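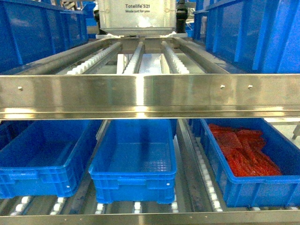 2 min read

Category: Stockroom & Storage
July 2020 | by Naa Aryee

New racking at Betton, and I'm a bit in love with it! A translucent tote up top, big blue bins either side, and little white rollers running towards it.
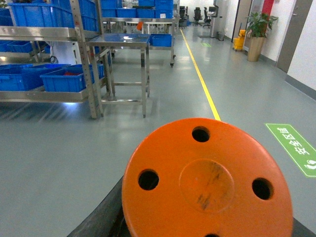
Betton Stores Team

Grey floor, yellow line, green floor signs - keep the walkway clear, please. The steel shelving is full of blue bins too.
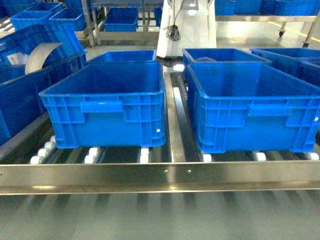 Do the crates need to be emptied before they're stacked?
Tip them out first, then stack them by the end wall.

My favourite bit is the roller lanes, so smooth to load (I've had a go). 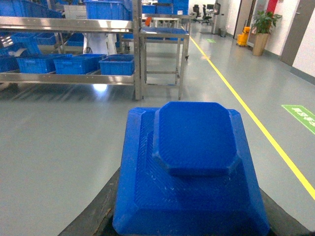
The lower shelves are for crates only, and we'll look at labels in October.

Recent galleries
Masano packing benches
Pillay loading bay
Plotar tool wall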